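Stick spacing and perceived back comfort in hoop-backed chairs
Module report, Furniture and Product Studies, second year

Last updated: March

1. Purpose

The report examines whether the spacing of the sticks in a Windsor chair back affects how long a sitter remains comfortable. Published guidance for makers deals mainly with strength and appearance. Comfort is usually left to the maker's eye, and the dimensions given in older workshop manuals differ widely.

2. Method

Six chairs were borrowed from the teaching collection at Arton. All had solid seats and no upholstery. Seat height, seat depth, back angle and the clear gap between neighbouring sticks were measured with a steel rule and a sliding bevel. Seat height was kept close to 409 mm by placing thin boards under the feet where needed.

Each of 40 participants sat in every chair while reading a printed text. Participants marked their comfort on a paper scale at the start and end of each sitting. The order of chairs was changed for each participant to limit the effect of tiredness. Shoes were kept on, and cushions were not allowed.

3. Results

Scores fell over time in all chairs. The fall was smallest where the sticks were closely spaced and the back leaned noticeably. Wide gaps produced more complaints of pressure on either side of the spine. The tallest back, at 605 mm above the seat, scored well for the shoulders and poorly for the lower back.

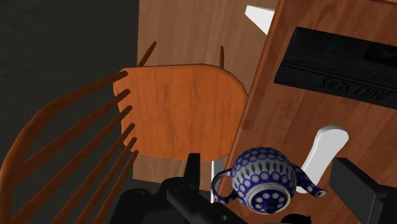 Danier replied to the draft that stick spacing could not be judged apart from stick thickness, as a thin stick bends under load and spreads the pressure, while a thick one in the same position does not. Thickness had been recorded at mid-length only. The objection is accepted, and the results should be read as applying to the backs as built.

4. Limitations

Back angle and spacing were not independent in the chairs available. The Fumberg chair had both the closest sticks and the greatest lean, so its high score cannot be assigned to either feature. Participants were all students, and heavier sitters were under-represented.

5. Further work

A test rig with a fixed seat and exchangeable backs would allow one dimension to be changed at a time. Drawings for such a rig, based on the Joshi adjustable frame, are given in Appendix B. Stick thickness should be measured at the seat, at mid-length and just below the bow.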